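4.3 Setting up a quarterly rebalancing rule

This section applies to Flerow Adviser, release 2 and later. It assumes that the client record has been created (section 3) and that at least one model portfolio has been published to your office. Users with read-only access can view a rule but cannot save one.

Before you start

Have the client's signed mandate to hand. The rule takes its limits from the mandate, and the system does not check the figures you type against the scanned copy.

Confirm that the custodian feed shows a green status on the Home tab. If the status is amber, prices may be a day old. The rule can still be saved, but it cannot be tested.

Creating the rule

1. Open the client record and select Portfolio > Rules.

2. Select New rule. The rule type defaults to Calendar. Leave it unchanged.

3. In the Model field, choose the published model. Draft models are shown in grey and cannot be selected.

4. In Frequency, choose Quarterly. Set the first run month. For clients taken over from Brandão, the first run month must be July, to match the fee period in the transferred agreements.

5. Enter the drift band as a percentage. A holding inside the band is not traded at the quarterly run.

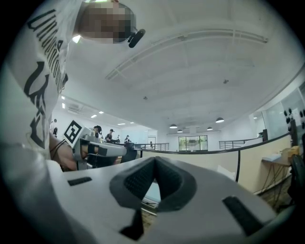

6. Enter the minimum trade size. Trades below this value are dropped from the proposal and listed under Suppressed.

7. In Cash reserve, enter the amount to be held back for fees and regular withdrawals. The reserve is deducted before target weights are worked out.

8. Select Save as pending. The rule is given a reference number and passed to the reviewer's queue.

Note: A client record may hold 2 active rules at most. If both places are taken, Save as pending is unavailable until one rule is retired.

Caution: Do not enter the drift band as a decimal. An entry of 0.05 is read as 0.05 per cent and will cause almost every holding to be traded.

Testing the rule

9. Open the pending rule and select Test run. No orders are sent during a test.

10. Compare the Proposed column with the model weights. Small differences are expected where units cannot be split.

11. Check the Gains tab. Where estimated gains exceed the limit in the mandate, select Spread over periods and repeat the test.
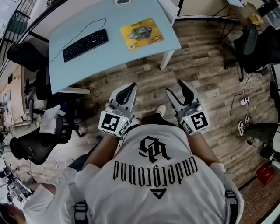
12. Select Attach result. The reviewer cannot approve a rule without an attached test result dated the same day.

Approval

The reviewer must be a different user from the one who created the rule. At the Plolholm office, rules are reviewed by Marlene Furtado. Flinside rules go to Ladi Garba. A rule left in the queue for 49 days is cancelled automatically and must be entered again.

Error messages

Error 143: Model and account currency do not match. Change the account currency in section 3.6 or choose another model.

"Feed stale": The custodian feed has not been refreshed. Wait for green status, then repeat from step 9.

"Reserve exceeds balance": Reduce the cash reserve or suspend the rule until funds arrive.

Section last revised 2019-03-31. For one-off rebalancing outside the calendar, see section 4.4.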